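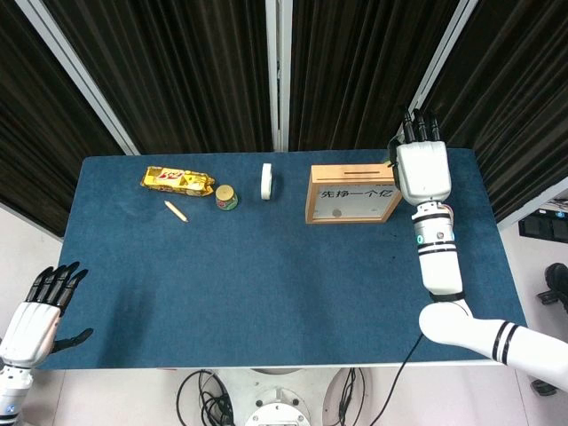

Wir haben es geschafft, und ich freue mich gerade wie verrückt: Unsere Robotik-AG Nirnik ist beim Schülerwettbewerb von Tredico dabei! Seit März bauen und programmieren wir an Addo, unserem Roboter mit zwei Armen, und inzwischen sind 1.636 Übungsläufe im Protokoll. Geübt wird mit Sachen, die bei uns sowieso herumliegen – ein kurzer Bleistift, eine Rolle Klebeband, ein kleines Glas mit goldfarbenem Deckel, dazu die Holzbox mit dem Schlitz oben. An der Box wird bei uns am meisten diskutiert (von welcher Seite kommt die Hand am besten ran?), und ich gebe zu, ich habe meine Meinung dazu schon dreimal geändert.

Wer uns noch nicht kennt: Wir sind 16 Schülerinnen und Schüler aus den Klassen acht bis zwölf und treffen uns jeden Freitag nach der sechsten Stunde. Vorkenntnisse braucht bei uns keiner. Ich selbst konnte am Anfang nicht mal ein Kabel vernünftig crimpen, jetzt schreibe ich an der Greifsteuerung mit und nerve zu Hause alle damit.

Beim Wettbewerb muss Addo kleine Alltagsdinge greifen und an einer vorgegebenen Stelle wieder ablegen. Welche Dinge das sind, erfahren die Teams erst am Morgen. Darum wechseln wir beim Üben ständig durch, auch wenn das manchmal ganz schön frustriert!

Ein riesiges Dankeschön geht an den Förderverein Kelis. Beim Schulfest sind für uns fast 2.435 Euro zusammengekommen, weitere 500 Euro hat Kelis für Ersatzteile draufgelegt.

Am 19. Okt. 2018 öffnen wir ab 15 Uhr den AG-Raum für alle, die zuschauen oder selbst mal steuern möchten. Eltern, Geschwister und Presse sind herzlich willkommen – Anmeldung ist nicht nötig, Kuchen gibt es auch. Fragen bitte über das Sekretariat an die AG Nirnik.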